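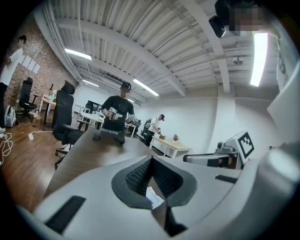
Is it still worth going to Prerkilis in April, or is the beach half closed by then? We're two adults and a seven-year-old, and we've found a package for $1399 that includes the flights from Merkbridge. My sister went years ago and says the old town was lovely but the waterfront had gotten run down. We don't care about nightlife. We mainly want a beach we can walk to and places to eat that aren't all inside hotels.
Ustyna Pylypenko

Henryk Sowa
April is fine if you don't mind cool water. The main beach is open all year, but the chair rentals and most of the snack stands on the north end stay shut until the season starts. The south end, below the old customs house, has a couple of cafes that never close for the winter. I would stay on that side.

Your sister is right about the waterfront as it used to be. The stretch between the ferry dock and the market was repaved and got new lights. The big hotels behind it are still tired, and two are boarded up. It looks worse than it is. We walked back that way after dinner every night with our kids and had no trouble, but I would skip the side streets behind the bus station late in the evening.

Check what the package means by "sea view." Ours was a view of a parking lot with some sea past it. 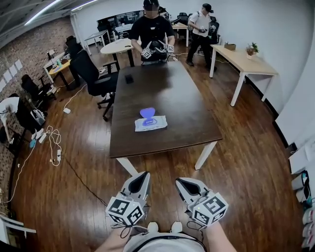

For food, go up the hill into the old town. Bárány does a fixed lunch and is happy to make a plain plate for a child. It fills up by 1 p.m. The places right on the square charge more for the same fish.

The number 27 bus runs from the airport to the south end and takes 20 minutes outside rush hour. Buy the ticket at the kiosk inside arrivals, as the driver doesn't sell them. Taxis are easy to find too, but agree on the fare before you get in.

Magdolna Gulyás
We went in April and it rained for most of the week. Nice town though. Bring a jacket.

Zoltán Vörös
I'd look at Oter instead, farther down the coast. It's smaller and the beach is sand all the way, where Prerkilis has pebbles at the south end. The downside is that there are only a few restaurants and you need a car for the grocery store. If you do choose Prerkilis, get water shoes for your kid before you leave home. The ones in the beach shops fell apart on us.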